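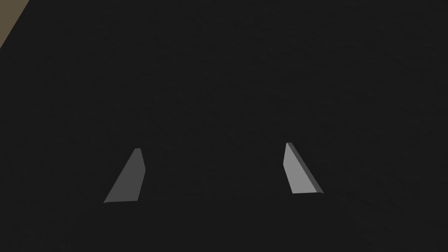

**Late reporter wanted – Granham newsroom, Trasura**

Crime, courts, fires, road accidents. You ring the police desk, go out, talk to people, file. Four nights a week, start 9pm. Fixed term to end of June.

Need:

- 2 years on a local paper or radio
- shorthand, or very quick typing
- full driving licence
- a steady, kind manner with familes on bad nights

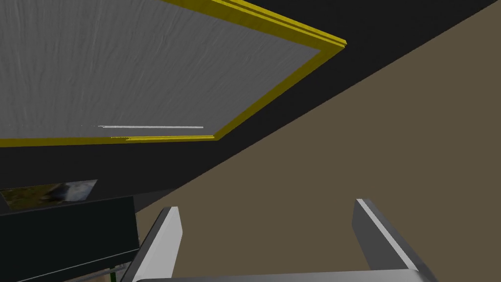
*Grey panel, yellow border.*

Nice to have – inquest experience, a second language. Up to 10 shifts can be worked from our Noiphan office, desk shares only. Travel paid, meals not.

Send CV and two cuttings to the Greltine news desk, quote ref 1501. No agencies please. Closes Sat 2 October, interviews the week after, bring your licence adn a notebook. 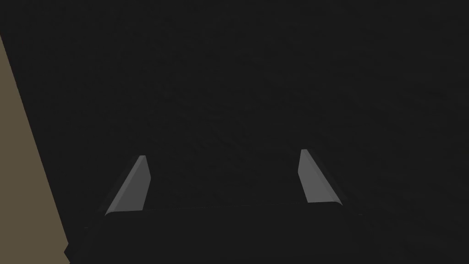

*Dark grey, tan along the left.*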